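On the Proper Emptying of the Dishwasher

Posted Saturday, October 6, 2018

Regular readers will recall that this journal undertook, in May, a review of how the shared kitchen at Calado is kept. The cupboards were dealt with first, then the pantry shelf. The present entry concerns the dishwasher, which has been the subject of more correspondence than any other item in the house.

The rule in force until now was that whoever came down first in the morning should empty the machine. In practice the lower rack was emptied and the upper rack was left until somebody needed a cup. Yanling Lu proposed that the order be reversed, and I have adopted her proposal. The door is to be opened fully and laid flat, the upper rack drawn out, and the small pieces taken first: utensils, lids and the little storage containers.
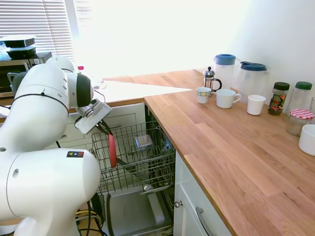 Utensils go to the drawer by the stove. Containers are to be matched with their lids before they are put away, and any without a partner is to be placed on the windowsill for one week. At the end of that week I will dispose of it. Six such lids were retired over the summer, and no complaint has been received.

The French press remains on the oak counter with the other drinkware. Ravindran Krishnan has asked that it be washed by hand, and the request is granted.

The lower rack follows. Our plates came from Mastell, a set of 10, and have held up well -- two have small chips on the underside, which I do not consider grounds for replacement.

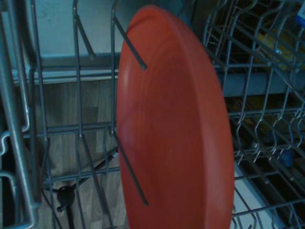 Loading has been the greater source of disagreement. Ravindran favors placing the plates as closely as the rack permits, while I have long asked for a space between each pair. A plate set on edge with the tines bearing against it, as the red one is, will stay upright without a neighbor to lean on, and I see no need for crowding. Bowls may be angled as each person prefers. Large pans are excluded altogether and should be washed in the sink.

The new order takes effect on Monday. Remarks may be left below or on the pad beside the refrigerator. The next entry will take up the cutlery drawer, where the dividers we bought from Ginau have proved too short by the width of a teaspoon.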